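Talk notes: can machines do the small chores yet?

Slot is the late morning one. Keep the water close. Slides advance on my click, no timers.

**Opening**

Start with the question and leave it up for a few seconds. Can a machine clear a table? I mean the table most of us have at home, with a box, a lid, a ring of rubber and a toy brick left over from the weekend.

My short answer is "some of it, slowly." Say that early so people can argue with it while I talk.

Ask for hands: who has a robot vacuum? Who still picks things up off the floor before it runs? Wait for the laugh if it comes, then move on.

**Why floors came first**

- A floor is flat and the job is the same everywhere on it.
- The machine doesn't have to pick anything up and put it back.
- Missing a spot costs nothing. It will run again tomorrow.

Tables are different. Every object is its own job. Somebody has to decide where each thing goes, and in most houses that decision was never written down.

**The tabletop problem**

Explain the three parts in plain terms: find it, grip it, put it somewhere sensible. Finding has improved the most. Gripping is where I want to spend the time.

A cardboard box is the easy case. It has flat sides and it holds its shape. A thin rubber ring lying flat on cloth is much harder, as there is hardly any height to get hold of. A person slides a fingernail under the edge, or pinches the cloth a little, and doesn't think about it.
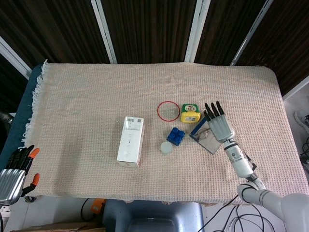

Cloth deserves its own minute. On a hard counter a finger can press down and drag an object to the edge. On a textured cloth the object catches, or the cloth comes along and everything else on the table moves with it. The Vendar people call this "the tablecloth tax" and I plan to steal the phrase with credit.

Small wire things are the other headache. They are shiny, they have gaps in them, and a depth camera may see the tray underneath and nothing else. Trays help a person, because you can carry the whole lot away. For a machine the rim is one more thing to bump.

If I'm running long, skip to the shop floor here.

**Shop floor**

Tell the Grallden story. They make fittings and wanted a machine to sort returned parts into bins. The first version did fine with boxed parts. Loose parts went badly, so they changed the job: returns now come in boxed, and a person opens the odd ones. The machine runs 2 shifts.

Point to make: a lot of automation that works has had the chore changed to suit it. That's fair in a shop. It's a harder sell in a kitchen.

Hämäläinen went the other way and kept the mixed bins. They ran 1,000 picks as a trial and kept a log of every failure. Most were flat items or items touching each other. Don't read out the table, it's in the handout.

**What I'd buy today**

Keep this quick.

- Floor cleaning: yes.
- Moving closed boxes in a shop: yes, if the boxes are alike.
- Clearing a mixed table at home: no. Look again in 3 years.
- Folding laundry: only if you enjoy watching.

**Plonow trial**

Mention that we start in February, with 3 homes. We'll leave the tables as people leave them. No tidying before the run, and the person in the house decides when the job counts as done. I'd like to record how often they step in to help, and how long they wait before doing it.

**Likely questions**

Price: I don't have a number. Say so.

Safety around kids: slow arms, soft fingertips, a stop button within reach. Small parts on a table with children near are a problem with or without a machine.

Jobs: refer back to Grallden. The same crew opens the odd parts and looks after the machine.

Leave the contact slide up during questions. Handouts are on the chair by the door.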